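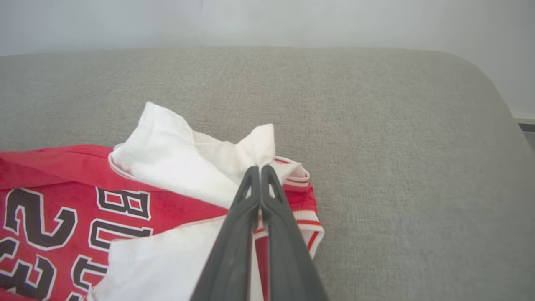 유니폼 세탁, 다들 어떻게 하시나요
글쓴이: 벤치워머 | 2020-02-17

동호회 농구 유니폼을 몇 년째 집에서 빨고 있습니다. 메쉬 원단에 번호가 프린트된 제품인데, 작년에 산 것부터 번호 가장자리가 갈라지기 시작했습니다. 세탁은 뒤집어서 표준 코스, 건조기는 안 씁니다. 세제는 Matico 액체 쓰고 섬유유연제도 조금 넣습니다. 뭘 바꾸면 될까요. 4월에 리그 개막이라 그 전에 해결하고 싶습니다.

ㄴ 빨래하는곰
유연제부터 빼세요. 메쉬는 땀 흡수랑 건조가 생명인데 유연제가 코팅처럼 남습니다. 냄새도 더 빨리 배고요. 물 온도는 몇 도로 하시나요?

ㄴ 벤치워머
온도는 60도요. 땀 냄새 때문에 높였습니다.

ㄴ 빨래하는곰
그게 원인 같습니다. 열전사 프린트는 고온에 약해요. 찬물이나 30도로 내리고 탈수도 약으로 하세요.

ㄴ 강변슈터
저는 생각이 좀 다릅니다. 저희 팀은 유니폼을 계속 미지근한 물보다 높은 온도로 빨았는데 멀쩡한 옷은 멀쩡합니다. 프린트 품질 차이가 더 커요. Ultano에서 맞춘 건 2년 넘게 입었고, 다른 데서 맞춘 건 한 시즌도 못 갔습니다. 어디서 맞추셨는지부터 봐야 합니다.

ㄴ 빨래하는곰
품질 차이는 인정합니다. 그래도 이미 산 옷을 오래 입으려면 온도를 내리는 게 먼저죠.

ㄴ 벤치워머
Gatchalian에서 단체로 맞췄습니다. 주문번호 623인가 그랬는데 영수증은 못 찾았고요. 업체에 물어보니 찬물 세탁하라는 말만 하네요.

ㄴ 초록운동화
냄새는 온도 말고 시간 문제예요. 경기 끝나고 가방에 넣어 두면 뭘로 빨아도 납니다. 집에 오자마자 꺼내서 찬물에 헹구고, 바로 못 돌리면 널어 두기라도 하세요. 저는 과탄산소다도 써 봤는데 진한 색 옷은 물이 빠져서 그만뒀습니다.

ㄴ 강변슈터
과탄산은 저도 반대. 식초 헹굼은 어떤가요? 쓰는 분들 있던데.

ㄴ 초록운동화
식초 조금은 괜찮았습니다. 락스 쓴 날에는 절대 섞지 마세요. 위험합니다.

ㄴ 줄넘기이모
말리는 얘기도 해야 할 것 같아서 씁니다. 옷걸이에 걸면 젖은 무게 때문에 어깨가 늘어나요. 저는 뒤집어서 평평한 데 뉘어 놓습니다. 건조대가 좁으면 수건 깔고 스툴이나 벤치 위에 펴도 돼요. 직사광선은 피하시고요. 빨간색은 햇빛에 금방 바랩니다.

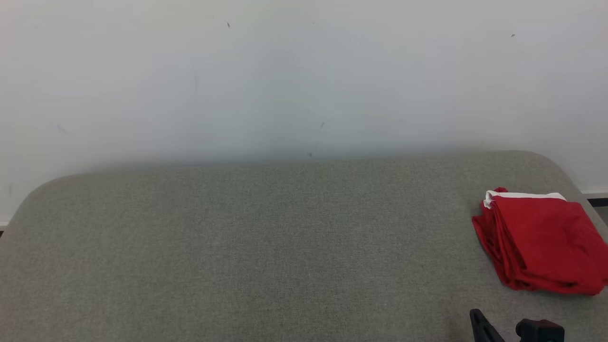 회색 패브릭 쿠션

ㄴ 강변슈터
패브릭 위에 젖은 옷은 별로인데요. 수건을 깔아도 습기가 내려가고, 이염되면 쿠션까지 빨아야 합니다. 메쉬는 가벼워서 두꺼운 옷걸이면 안 늘어나요.

ㄴ 줄넘기이모
탈수 끝난 옷 얘기입니다. 물이 뚝뚝 떨어지는 걸 올리라는 말이 아니고요. 새 옷 첫 세탁이면 저도 건조대 씁니다.

ㄴ 빨래하는곰
갈라진 번호는 얇은 천이나 유산지를 대고 낮은 온도로 잠깐 눌러 주면 들뜬 부분이 조금 붙기도 합니다. 스팀은 끄고 안쪽에 먼저 시험해 보세요. 다리미가 프린트에 직접 닿으면 끝입니다.

ㄴ 강변슈터
이미 갈라진 건 안 돌아옵니다. 괜히 눌렀다가 메쉬까지 녹인 사람 봤어요. 저라면 그냥 입고 다음 단체 주문 때 승화전사로 바꿉니다. 그건 갈라질 게 없어요.

ㄴ 벤치워머
답글 감사합니다. 일단 유연제 빼고 찬물에 울코스로 2주 돌려 보겠습니다. 다리미는 제일 오래된 옷으로만 해 볼게요. 승화전사는 총무한테 얘기해 보겠습니다.

ㄴ 초록운동화
세탁망도 쓰세요. 지퍼 달린 옷이랑 같이 돌리면 메쉬 올이 나갑니다.

ㄴ 벤치워머
망은 큰 걸로 주문했습니다.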